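To: members-forum
From: Office of the General Secretary
Date: December 29, 2024
Subject: Re: Timetable for the government's first-year review

Dear members,

The General Secretary has asked that the following reply be sent to the full list, as several branches have written on the same point. The message to which it responds is quoted first.

> From: Ghazala Warraich, Iltby branch
>
> Dear colleagues,
>
> Our branch met last week and discussed the coalition's first-year review. Members were disappointed to learn that the policy chapter on public procurement will be published after the regional conference and not before it. We were told in June that delegates would have the chapter in hand when they voted on the motions.
>
> Could the office explain who approved the change, and whether the two motions on procurement will still be taken? Some of our members feel strongly that the pledge to publish all ministry contracts was the reason they campaigned at all. They would like to know how far it has been kept.
>
> With respect,
> Ghazala Warraich

Dear Ms. Warraich,

Thank you for your message, and please convey our thanks to the Iltby branch for the care with which it has followed this matter.

The change in the timetable was approved by the party's executive board at its last regular meeting. The board was advised that the ministries had returned their contract registers in different formats, and that the figures could not be compared until they had been checked. Members should have been informed at that time. They were not, and the office regrets the omission.

On the substance of the pledge, the position is as follows. The government undertook to publish every contract signed by a central ministry during its first year. To date, 326 contracts have been placed on the public register. A further 18 are being held back while the ministries seek legal advice on confidentiality clauses agreed to under the previous administration. The party's view remains that such clauses should not prevent disclosure of the price paid and the name of the supplier, and our parliamentary group has put this in writing to the minister.

The draft chapter also deals with state support for manufacturing, which was raised by the Tridia and Sirberg branches. Both asked that grants to private firms be subject to the same rules of publication as ordinary purchases. The drafting group has accepted this recommendation – with the reservation that small training grants should be reported by district and not by individual recipient.

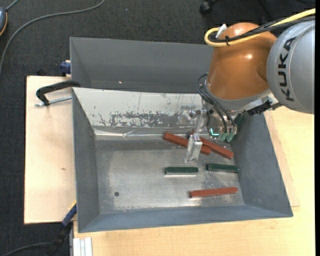

A KUKA robot arm at work over a metal bin.

As to the conference itself, the two motions on procurement will be taken as planned. Delegates will receive a summary of the chapter with their papers, including the full list of contracts already published. Should the complete text become available before the agenda closes, it will be sent to all branch secretaries by email on the same day.

The office is aware that a summary does not replace the document that was promised. The standing orders therefore allow any branch to move that a vote be deferred to the next conference. Such a request must be signed by the branch chair and secretary and must reach this office before the opening session. A request from the floor will not be accepted unless the presiding officer rules that new information has come to light.

Branches that wish to comment on the Dwivedi paper, which sets out the case for an independent procurement auditor, may still do so. Comments should be kept to a single page and should refer to the paragraph numbers in the circulated version. Comments already submitted need not be sent again.

Members are reminded that this list is open to all registered members and that its archive is public. Questions about individual firms or officials should be addressed to the office directly.

Yours sincerely,

Office of the General Secretary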